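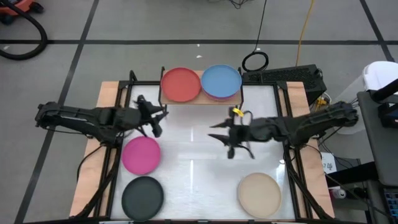

Brasavside, 2 February 2023 – Tableware maker Grivusura will start selling its Biron plates in May, the company said today. The range comes in plain colours, among them red, light blue, purple and beige, and the plates can be stacked on an open shelf.

A set of 8 costs 134 and will be sold through 30 shops. "People asked us for plates they could mix as they liked," said Yufang Li, head of tableware. "They wanted to buy one colour at a time, so single plates will be sold too."

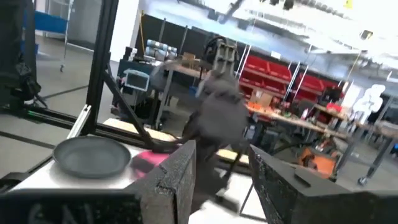 Grivusura will also bring out a washing-up guide, written by Xinyi Xie, covering plates, pans and sponges. Shops that place an order before May will receive printed copies – 1,190 have been set aside.

Trade orders and press samples: Shaohua Xu, Grivusura sales office, Brasavside.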